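Against the hairbrush industry

There is a shop near my sister-in-law's flat that sells, among the shampoo and the cotton wool, a tool for cleaning hairbrushes. It is a small rake with a handle. It costs a bit less than the brush I use on my own head, and the packet promises a deeper clean in half the time. Half of what time, I wanted to ask. I have never timed it, and I doubt the people who wrote the packet have either.

I bring it up because the whole subject of brush care has swollen up lately. I went looking for the origin of the rake and spent an evening in October reading advice I hadn't known existed. There are soaking recipes and drying schedules. One home-care site, Fledum, sells a powder for the job, and a subscription so that you never run out of powder. Its guide ran to 98 steps if you followed all the branches for different kinds of bristle, and I did follow them, out of spite. Step one was to photograph your brush so you could compare later. I did not.

Then there's Grerar, whose line is that a neglected brush undoes your washing. They say they asked 173 customers how often they cleaned theirs and that most gave the wrong answer. Who decided what the right answer was? Grerar did, and Grerar sells a three-month supply of whatever you are meant to be using instead of your fingers. I don't call that research. I'd call it a leaflet with a number in it.

My friend Doaa Metwally disagrees with me about all this, and she isn't a gullible person, so I'll give her side properly. She has thick, long hair and two daughters with the same. In her house a brush that isn't seen to becomes useless quickly, the bristles disappear into a sort of felt pad and after that you are just pushing a cushion around your scalp. She bought the rake. She says it gets right down to the base, where fingers don't go, and that she has stopped throwing brushes away every few months. Fine. That's a real argument, and it's the only one I've heard that came from somebody with nothing to sell.

But when I pressed her she admitted she still starts by hand. Everybody does. You get hold of the fluff near the edge and tease it until a bit of it lifts, then you pull, and if you're lucky the lot follows like a sheet of wadding. The rake only comes out for what's left. So the expensive tool is for the last scraps, and the free one at the end of your arm does the bulk of it. The packet might have mentioned that.

What you do need is a bin, and you need it in the right place. I feel quite strongly about this and have seen it covered nowhere. Hair pulled out over a sink goes down the sink, or it sits in the plughole pretending it won't. If you do it over a carpet, the carpet keeps it. Sit down, put a lined bin on the floor in front of your knees and work directly above the opening, so that the fluff has nowhere to go but in.

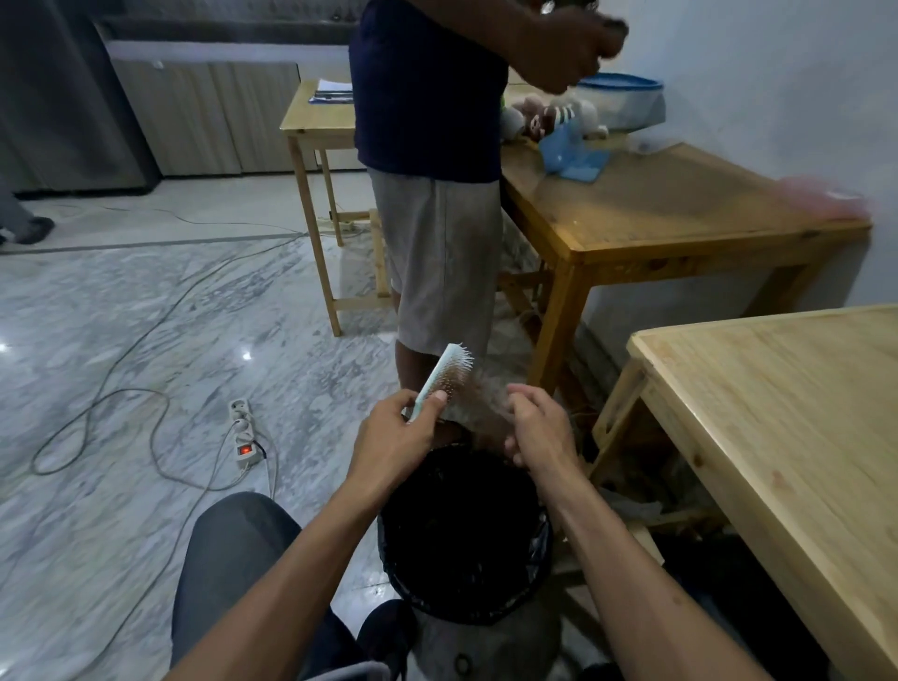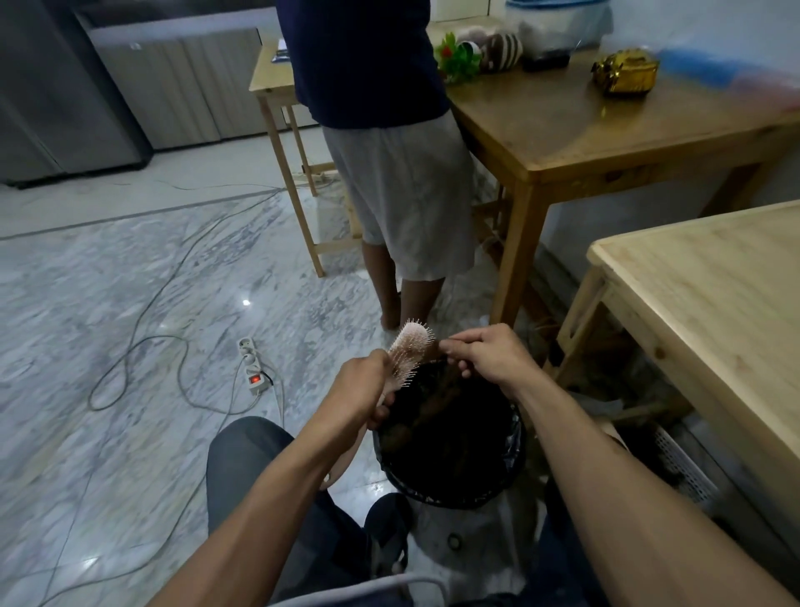

One brush pale green, the other pale pink, and the same black bin for both.

The other thing the guides get wrong is the place. They all assume a bathroom, and a rather grand one, with a shelf for the soaking bowl and a window for airing. I've lived in five homes and in none of them did brushes stay in the bathroom. They wander. They end up on top of the fridge, or down the side of an armchair, or in a handbag with a biscuit. In my experience the cleaning gets done wherever people already are, with somebody else in the room getting on with something, and a table nearby that needs clearing as well. It's a job for the gaps in a day. Give it a schedule and a powder and you turn it into one more thing to be behind on.

I'm suspicious of the word "routine" generally. Siham Ashour, who cut my hair for years before she moved to the coast, used to say she could tell which of her clients had started a routine, as they apologised more. They'd sit down in the chair and confess. She never asked them anything about their brushes. She cleaned hers between customers with a comb and a hard flick over the bin, in less time than it took the kettle, and gave them a proper wash at closing.

I'll grant the wash. Hair isn't all that collects in there. There's dust, and the grey lint that I prefer not to think about, and whatever you put on your hair to make it behave. A basin of warm water and a squirt of ordinary shampoo will see to it, and you leave the brush bristles down on a towel overnight. Wooden ones shouldn't be soaked. That is the entire body of knowledge as far as I can tell, and it took me 64 words to write down, once, on the back of an envelope for my nephew when he grew his hair. He lost the envelope and his brushes are fine.

Would I buy the rake, after all that? I borrowed Doaa's for a week. It does work, in the sense that it got out a few wisps I had left behind. It also filled up with hair itself, and I found myself sitting over the bin picking fluff off the thing that was meant to save me picking fluff. I asked Doaa what she cleans hers with and she gave me a look.

There is a version coming from Dalsgaard with a motor in it, according to the shop. It charges in 90 minutes. The woman at the till told me they'd had people asking for it already, and she may have been telling the truth. I bought cotton wool.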